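Trollonum kitchen pack – anyone bought it?

Trollonum Forums > Simulation > Add-ons and asset packs

gravelpit
Apr 19, 2018
Looking at the Cerkex kitchen pack for the Neves simulator. It's $380 and the store page has a lot of adjectives and very few numbers. I have a seven-joint arm model that needs to learn to move dishes around before anyone lets it near real ones. Worth it, or do I build my own kitchen out of gray boxes again?

mothballs_ok
Bought it in October. The rooms look nicer than my apartment, which stung. Grasping is decent on anything with a handle. Flat things like plates take some work, see my long complaint in the Traline thread. Support answered me in 2 days and was polite about my typos.

halfduplex
Gray boxes. You're paying $380 for marble. The arm doesn't care about marble.

mothballs_ok
The arm doesn't, the camera does. If you train vision on gray boxes you get a robot that is very good at gray boxes.

halfduplex
So randomize the textures. Free, takes an afternoon.

gravelpit
My afternoons have a way of lasting until Thursday. What about contact physics? With the Traline pack everything slid like it had been buttered.

tin_whistle
I've run the demo kitchen for a couple of weeks, so here goes. Friction is set per object and you can edit it in a plain text file – a thing I would have paid for separately. The defaults are too grippy if anything. I dropped the plate value by 17 percent and it started behaving like dinnerware.

My test is dull on purpose. Pick up a plate, carry it over the island, set it down without hitting the fruit bowl. I ran 400 of those overnight and only had to throw out the ones where my own planner lost its mind.
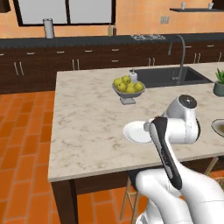
The part I'd complain about is the tilt. Once the wrist rolls past a certain angle the fingers sink a hair into the rim, and the solver gets ideas. Smaller time step fixes it, and your laptop fan will let you know it's fixed. Lighting is good, shadows are soft, reflections on the arm shell are a bit showroom.

halfduplex
"Fingers sink a hair into the rim" is the whole review for me. My boxes don't do that.

tin_whistle
Your boxes are boxes. Try a thin curved rim on them and report back, I'll wait.

mothballs_ok
Same sinking here, by the way. I swapped in a simpler collision shape for the plate and it mostly went away. Posting the file tonight if I can find which of my four folders named "final" it's in.

gravelpit
OK, I'm going to try the demo first and see if my graphics card survives. Does the license cover two machines?

mothballs_ok
One seat, one machine. You can move it, but you have to deactivate the old one first. Ask me how I know.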